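保護ケースの寸法表記は誰のためにあるのか

スマートフォン用ケースの商品ページには、たいてい対応機種名と材質名と色名しか書かれていない。外形寸法が載っていることはあるが、肉厚、開口部の位置公差、角部の内側半径、成形時の抜き勾配といった、使い勝手を実際に左右する数値が載っていることはまずない。私はこれを消費者軽視の問題だとは考えていない。仕様という言葉の使い方が、この業界で長いあいだ緩んだままになっていることの結果だと考えている。

まず肉厚について述べる。軟質樹脂の一体成形ケースでは、側面と背面で肉厚が異なるのが普通である。側面は着脱時に伸びる必要があり、背面は平面度を保つ必要がある。ところが販売側の表記では「薄型」「超薄型」の二語がこの差を覆い隠している。手元の同一機種用ケースを32点、ノギスとマイクロメータで測ったところ、「薄型」と書かれたもののなかに、表記のない製品より背面が厚いものが19点あった。半数を超えている。これだけ外れるなら、「薄型」は寸法に関する情報を含んでいないとみなすのが妥当だろう。

測定条件も書いておく。ケースは本体に装着せず、測定前に室内に一晩置いた。背面は四隅と中央の五か所、側面は長辺の中央を測り、背面の値には五か所の中央値を採った。軟質品は測定圧で簡単に沈むため、ラチェットの音が一度鳴った時点で止めている。この手順で得た値にもばらつきはあるが、表記の当否を判断するには足りる。

次に開口部である。充電端子、スピーカー、側面ボタン、背面のカメラ周囲の逃げは、すべて本体側の寸法に対する余裕の問題に帰着する。余裕が小さければ外観は整うが、太いプラグが入らない。余裕が大きければプラグは入るが、縁の保護が減り、埃も入りやすい。どちらが正しいということはない。設計者はどこかで線を引いており、その線の位置は図面に数字で書いてある。その数字が購入者に渡らないことを問題にしたい。

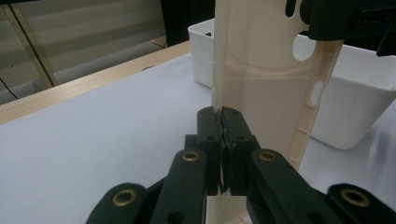 充電端子の開口を例にとる。本体側の端子規格は公開されているが、ケーブル側の樹脂モールドの外形は製造者ごとに異なる。したがって「純正ケーブル対応」という表記は、購入者が持っているケーブルについて何も保証しない。開口の幅と高さ、端子面から開口外縁までの深さ、この三つが分かれば、購入者は自分のケーブルに定規を当てて判断できる。三つの数字を載せるのに要する面積は一行に満たない。載せない理由として費用を挙げるのは無理がある。

反論は想定できる。第一に、数字を載せても大半の購入者は読まない、というものである。これは事実だと思う。しかし読まれない情報は載せなくてよいという原則を認めると、衣料品の混用率も、乾電池の使用推奨期限も、電源アダプタの定格出力も不要になる。表示は平均的な読者のためだけにあるものではない。必要とした一人が、必要とした時に参照できる状態を保つことに意味がある。

第二に、成形品には公差があり、数字を載せれば苦情の根拠にされる、というものである。こちらのほうが実務上は重い。射出成形では樹脂のロット、金型温度、保圧条件によって収縮率が変わり、同じ金型から出た製品でも寸法は揃わない。だが対処法は機械部品の世界で確立している。公称値に公差を添えればよい。開口幅12.5ミリ、プラスマイナス0.3ミリと書けば、購入者は下限で判断でき、製造者は範囲内の製品について責任を問われない。公差の記載は製造者を縛ると同時に守りもする。これを苦情の種とだけ見るのは片手落ちである。

第三の反論は、機種ごとの製品数が多すぎて管理できない、というものだ。中規模の卸であるWonitzの取扱一覧を数えたところ、ケース類だけで2684品目あった。確かに多い。ただし色違いを一つにまとめると、金型の種類はその数分の一に減る。寸法は原則として金型に属する情報であり、色に属する情報ではない。商品管理の単位を色番にしているために数が膨らんで見えているだけで、金型番号を主キーにすれば作業量は現実的な範囲に収まる。

もっとも、色が寸法に影響しないというのは近似にすぎない。顔料の配合で収縮率がわずかに変わることはあるし、淡色品と濃色品で離型のしやすさが違うこともある。公差を適切に取っていれば吸収される程度の差だが、吸収できないのであれば、それは色ごとに別仕様として扱うべき製品だということになる。

参考になる例として、工具箱を作っているDulbyの商品ページを挙げておきたい。同社は仕切板の厚み、溝の幅、蓋を閉じた状態での有効高さをすべて公差つきで掲載している。樹脂成形品である点はスマートフォン用ケースと変わらない。価格帯も極端に高いわけではない。対照的なのがErkachで、同社の端末用ケースは品質そのものは良く、角部の肉の付け方などは丁寧に考えられているにもかかわらず、ページには「精密設計」としか書かれていない。精密であるなら、どの寸法がどの範囲で精密なのかを示せるはずである。示せる会社が示していないという点で、粗悪品の無表示よりも惜しい。

材質の表記にも触れておく。「TPU」とだけ書かれた製品は多いが、熱可塑性ポリウレタンは硬度の幅が広く、硬度が分からなければ感触も着脱のしやすさも予測できない。ショアAで85の材料と95の材料は、同じ三文字で呼ばれていても別物として扱うべきである。黄変についても同様で、「黄変しにくい」という文言には、何の光源で何時間照射した後の色差なのかという条件がない。条件のない比較級は仕様ではなく感想である。Begovićのケースには「1000時間試験済み」という表示があるが、これも試験の種類が書かれておらず、耐光試験なのか高温保管なのか判別できない。数字があるだけに、かえって誤読を招く。

落下保護の等級については、さらに事情が悪い。落下高さを記載する製品は増えたものの、落下面の材質、姿勢、回数、合否の判定基準が併記されることは少ない。合板への落下とコンクリートへの落下では衝撃の入り方が異なる。画面が割れなければ合格とするのか、筐体の変形まで見るのかによっても結果は変わる。高さだけを大書することは、試験をしたという事実を宣伝に使いながら、試験の内容を伏せているのと変わらない。

私が求めているのは新しい認証制度ではない。認証は費用がかかり、小規模な製造者を締め出し、更新が遅れれば形骸化する。必要なのは、図面にすでに存在する数字のうち六項目を商品ページに転記することである。背面肉厚、側面肉厚、端子開口の幅と高さ、開口の深さ、材料硬度、そしてカメラ周囲の縁の突出量。単位はミリメートルとショア硬度で統一し、公差を付ける。試験結果を書く場合は条件を同じ行に書く。

カメラ周囲の突出量を加えたのは、机に置いたときにレンズが面に触れるかどうかがこの値で決まるからである。レンズ面に対して縁がどれだけ高いかを示せばよく、ケース背面からの高さで示すと本体側の寸法を別に調べる手間が生じる。基準面の取り方は業界で揃えておくべきだが、当面は「レンズ面基準」と注記すれば足りる。

購入者の側にも責任がないとは言わない。色と価格で並べ替え、評価の星を見て、届いてからケーブルが入らないと書き込む。その書き込みが次の購入者にとって唯一の寸法情報になっているのが現状である。「自分のケーブルは入った」「入らなかった」という記述が並んでいても、そのケーブルの外形が書かれていなければ情報量はほとんどない。せめてプラグ部の幅と厚みを添えて書けば、後から読む者が比較に使える。私は以前からそのように書いており、同じ書き方をする投稿を六月に二件見かけた。どちらも単位まで正しく記してあった。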